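4 Setting up the keyboard and desk surface

This section covers placing a full-size wired keyboard on a Prusano desk. Complete section 3 (levelling the top) first. Allow 15 minutes for each desk.

4.1 Before you start

You will need:
a dry microfibre cloth
a soft brush
two Skilo cable clips
the keyboard, with its cable unwound

Caution: Do not slide the keyboard across the desk. Grit caught under the feet will scratch the white finish, and scratches are not covered by the Rosivico surface warranty.

4.2 Clearing the work area

1. Roll the chair back from the desk until the casters are clear of the top's outer edge. On tiled floors, check that no caster is resting on a cable.
2. Remove bags and jackets from the seat before lowering or tilting the chair.
3. Wipe the desk from the back edge to the front. Leave it to dry fully if a damp cloth has been used.
4. Brush loose dust from between the keys, holding the keyboard on its long edge over the floor or a bin.

4.3 Placing the keyboard

5. Grip the keyboard near the middle of its length. Do not lift it by the cable.
6. Lower it flat onto the desk with the numeric keypad to the right.
7. Turn it until the long edge is parallel to the front of the desk. The final gap between keyboard and desk edge is 20 cm for most users.
8. Lay the cable behind the keyboard with the plug toward the back of the desk. Loose loops are acceptable at this stage.
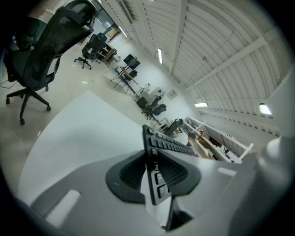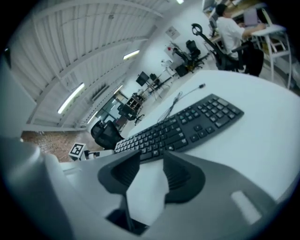

Black keyboard and white surface, keyboard at an angle.

4.4 Routing the cable

9. Fix the first clip 3 cm in from the back edge of the desk – adhesive side down – and press for 24 seconds.
10. Fix the second clip directly above the leg channel.
11. Feed the plug through both clips and draw out the loops. Keep enough slack for the keyboard to reach the front edge.
12. Connect the plug to the computer or to an Aerts desk hub.

Note: A cable that runs down to the floor must follow the wall. Do not leave it where a chair will cross it.

4.5 Checks

13. Press each corner of the keyboard in turn. If it rocks, fold both rear feet flat and check again.
14. Roll the chair in and confirm that the armrests pass below the desk top. If they touch, lower them one notch.
15. Type a line of text using the letters, the arrow keys and the numeric keypad.

If a group of keys does not respond, reseat the plug before replacing the keyboard.

Section revised 2026-07-12. Text: Rianne Hendriks. Checked: Đức Tiêu.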